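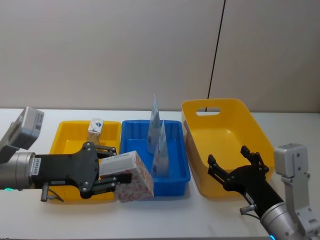 Two yellow bins, one blue, and boxes and packets to sort.

Sort Your Small Packages Into Color Bins

I love this little project! It takes one Monday evening, and afterward you can find a tea box or a packet of drink mix without digging through the whole cupboard. All you need is a clear table and three plastic bins (two yellow and one blue is my favorite mix, but use whatever you have).

Step 1: Line up the bins
Set them in a row with a hand's width between them. Put the shallow ones on your left and in the middle, and save the deepest for the right. A handle cutout is great on the deep one, so turn it toward the side you'll grab from.

Step 2: Give each bin one job
Small cardboard boxes go in the left bin, pointed packets in the middle. Leave the deep bin for whatever is too bulky for the other two!

Step 3: Stand everything up
Tall packets go at the back, shorter ones in front. Boxes stand on end with the printed side facing you. If a packet keeps flopping over, tuck a box beside it until the bin fills up.

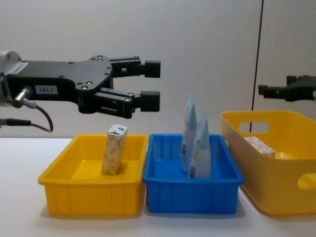 Step 4: Check and put away
Pull out anything past its date, then slide the bins onto the shelf in the same order. I redo mine every October, and it goes faster each time.

Musa Oyewole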